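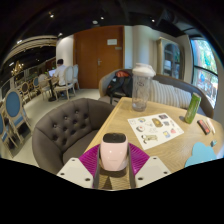 Lucinda Pennington asked at the end of the last session whether clearing a table counts as tidying if everything only moves to the sofa. For this course it does not.

Unit 4 – Shared living rooms

Sort by where a thing belongs, then by size.
Bottles: empty, rinse, stand upside down with the lid off.
Paper and stickers: flat, in a folder. Do not stack bottles on them.
Small items: one tray, 20 cm or less.
Bags: on a hook by the door – seats stay free.

Wipe the wood along the grain.

Reading for March: Skoddale handout, page 17.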